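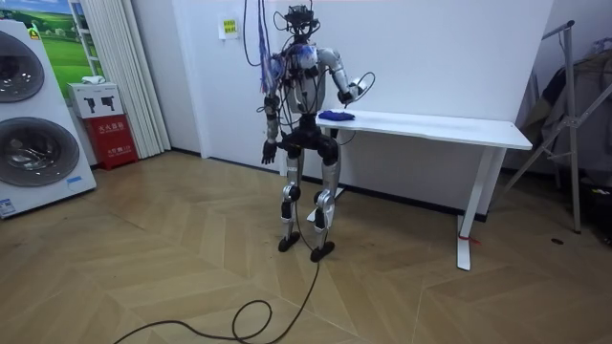 Teaching by hand is slow and I want to defend it. I've had the same argument three times since February, always with someone who thinks showing a robot a task is the embarrassing part, the bit you do until the real method comes along. Get a person on the controls, have them do the thing over and over, save it all. Sounds like cheating. Sounds like puppetry. And then you watch somebody try to get a black robot hand down beside a crumpled blue cloth on a plain white table, a job any eight-year-old would do while looking at something else, and you stop using the word puppetry. Or I did anyway.

My position, quickly, as I have a train to catch. The demonstration is the work. The model that gets trained after is downstream of it, and if the demonstrations are sloppy the model will be sloppy in the exact same places. I've yet to see an exception and I have looked.

Some background so you can discount me properly. I spent six years as a physio before I got anywhere near this stuff, mostly hands and wrists, and now I help train operators at Tresmont. So of course I think the human end matters. Bias noted.

Cloth is a good place to start. Cloth has no fixed shape. You can't hand the machine a drawing of it and say go find this. A mug is a mug from most angles, but a shirt dropped on a table is a new object every single time. So what does a skilled operator do? They poke it. They lift a corner, let it fall, lift again. They've got no plan for the first second or so and they don't need one. Try writing that down as instructions. I've tried – got to 49 lines, threw it out, and none of them covered the sleeve that's inside out.

Demonstration gets you all of that without anyone having to put it in words. Which is the whole appeal. Boonmee Paisan, who taught me remote operation and is still the best I've watched, can't explain what he does with a towel. Asked him. He said you wait until it looks like a towel. Useless as advice and completely right.

Now the other side, because there is one.

First complaint, cost. Fair. One person, one robot, one task, real time. We logged 2853 demonstrations on the Trakudon folding set and I would say a good chunk of them taught the model nothing it hadn't already seen. Same start, same corner, same fold. That's a planning failure though, on our side, and I'll own it. We told operators to be consistent. Consistent! Worst word we could have picked. They heard it as do it the same way every time, so they smoothed the cloth out before they even started recording. Lovely clean data of a problem that doesn't exist in anybody's house.

Second complaint, the operator isn't really there. Also fair, and the one that bothers me more. When I fold a tea towel I feel it. Weight, drag, the moment the fabric slips between finger and thumb. Working remotely most of that is gone, and you're left with your eyes and whatever buzz the glove gives you, if it gives you one. New operators squeeze too hard. All of them. I used to see the same thing in patients with nerve damage in the hand, grip goes up when feeling goes down, perfectly sensible thing for a body to do. But now the squeeze is in the data. The robot learns to strangle a facecloth, since that's what it was shown.

Can you fix it? Partly. The people at Clevard move the arm directly, hand on the machine's own wrist, and their operators do seem to get gentler sooner. But then your body's in the way of everything, and two arms at once is a wrestling match, and I don't fancy dragging a full humanoid around by the forearms all afternoon. Remote control for the big two-armed jobs, hand guiding for small fiddly ones. That's where I've landed. Ask me in a year.

Third complaint, and the one I've got no patience for – that all this is temporary, so why train the operators properly. Why give them breaks. Why pay them more than the minimum. I've heard it said in a meeting, out loud, by a grown adult. Look. If a person's movement is the thing you are buying then tired movement is what you get after lunch. We capped sessions at 30 minutes, and the fumbled grasps dropped off enough that even Ashour, our client, who'd grumbled about it, quit grumbling. Shoulders hurt less too. I'd have wanted the cap for that reason alone.

What I'd like to see is credit. Papers list the hardware, the training setup, the number of demos, and then "collected by human operators", four words, done. Which humans? How long had they been at it? Left handed? It matters, a left-handed folder starts from the other corner and the model picks that up like an accent. We've got one model here that folds like Boonmee, a small pause before the second fold, and I could pick it out of a lineup.

Keep the bad runs too, by the way. The drops, the recoveries, the bit where someone mutters and starts again. We deleted ours for months becuase they looked untidy in the review. A robot that's only ever been shown success has no idea what to do with a dropped sock, it just carries on folding air. We're recollecting now. Sleeves first, then the fitted sheets, which I'm dreading.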